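Tablett fürs Frühstück eindecken: Wohin mit Becher und Besteck?

Haushalt & Küche > Tisch decken
Gefragt von Ulmenhof_Kü am 5. März
121 Aufrufe, 3 Antworten

Hallo zusammen,

ich habe im Februar in einer kleinen Pension angefangen und bin morgens fürs Frühstück zuständig. Wir haben 13 Zimmer, und ein Teil der Gäste möchte das Frühstück aufs Zimmer. Bisher hat jeder die Tabletts so gedeckt, wie er es kannte. Die Chefin möchte jetzt, dass alle gleich aussehen, und ich soll einen Vorschlag machen.

Auf jedes Tablett kommen ein flacher Teller, ein Becher, eine Gabel, ein Löffel und eine Stoffserviette. Ein Messer nur, wenn Brötchen bestellt sind. Die Tabletts sind rechteckig mit erhöhtem Rand, das Geschirr ist Kunststoff aus der Serie Frade.

Meine Fragen:
Kommt der Teller in die Mitte oder an die Seite? In der Mitte bleibt links und rechts je ein Streifen, der für den Becher knapp ist.
Gehört die Gabel auch auf dem Tablett nach links, wie am Tisch?
Serviette auf den Teller, unter das Besteck oder daneben?
Und hat jemand Erfahrung mit Deko auf dem Tablett? Die Chefin hätte gern etwas Grünes dabei.

Danke schon mal.

Antwort 1
von tilda_k

Am Tisch gilt Gabel links, Messer und Löffel rechts, Glas rechts oben. Würde ich auf dem Tablett genauso machen, dann muss keiner nachdenken. Serviette links. Deko würde ich weglassen, das kippt nur um.

Antwort 2
von Fadi Hamdan
(als hilfreich markiert, 9 Stimmen)

Ich habe lange in der Stationsküche einer Reha-Klinik in Dernton gearbeitet, da gingen jeden Morgen sehr viele Tabletts raus. Wir haben es am Ende so gehalten:

Teller nach links, fast bis an den Rand. Die rechte Seite bleibt damit als zusammenhängende Fläche frei. Wenn der Teller mittig steht, hat man zwei schmale Streifen, und der Becher steht halb auf dem Besteck.

Becher oben rechts in die Ecke. Erst beim Gast oder direkt vor der Tür füllen, und zwar höchstens zu drei Vierteln. Heißgetränke bei uns immer im Kännchen extra.

Besteck rechts neben den Teller, unterhalb vom Becher, Griffe zum Gast. Gabel links ist am gedeckten Tisch richtig. Auf einem kleinen Tablett liegt sie dort unter dem Tellerrand oder halb auf dem Rand des Tabletts und rutscht. Wir haben deshalb beides rechts gelegt, den Löffel innen und die Gabel außen. Beschwert hat sich darüber in den ganzen Jahren ein einziger Gast. Wenn ein Messer dazukommt, liegt es zwischen Teller und Löffel, Schneide zum Teller.

Serviette der Länge nach falten, sodass ein schmales Rechteck entsteht. Die haben wir beim Vorbereiten links neben dem Tablett auf der Arbeitsfläche liegen gehabt und erst ganz zum Schluss aufgelegt, wenn der Teller belegt war. Vorher aufgelegt fängt sie jeden Krümel.

Noch zum Ablauf, das hat bei uns mehr gebracht als die genaue Anordnung: immer dieselbe Reihenfolge. Tablett, Teller, Becher, Löffel, Gabel. Ein Mustertablett fertig gedeckt neben die Arbeitsfläche stellen und alle anderen danach decken.
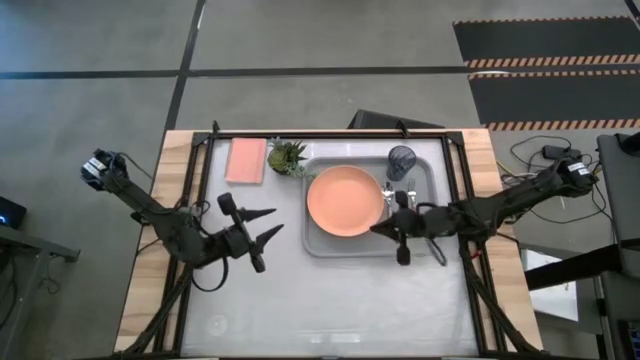 Bei den Farben würde ich bei einer Sorte bleiben, also alle Teller gleich und alle Becher gleich. Sonst sortiert man nach jedem Spülgang. Frade hatte ich selbst nie in der Hand, wir hatten Cusar. Die Becher davon ließen sich schlecht stapeln, weil sie nass aneinander festsaßen. Über Kopf auf einem Gitter trocknen lassen, dann geht es.

Grünpflanze: auf dem Tisch gern, auf dem Tablett eher nicht. Wenn die Chefin darauf besteht, dann etwas Künstliches und Niedriges mit schwerem Fuß, hinten links. Echte Pflanzen mit Erde haben neben Essen nichts verloren.

Kommentar von Ulmenhof_Kü
Vielen Dank, das hilft sehr. Teller links probiere ich morgen aus. Habt ihr rutschfeste Einlagen benutzt?

Kommentar von Fadi Hamdan
Ja, zugeschnittene Matten von Orero. Die muss man aber einzeln abwischen, bei 13 Zimmern geht das noch. Bei beschichteten Tabletts braucht man sie nicht.

Antwort 3
von regenfass

Wir haben zu Hause nur runde Tabletts, da liegt das Besteck bei mir in der Serviette eingerollt. Geht schnell und man kann die Rollen abends schon machen. Ob das bei eckigen gut aussieht, weiß ich nicht.

Kommentar von tilda_k
Einrollen finde ich auch gut, aber dann sieht man nicht, ob der Löffel fehlt.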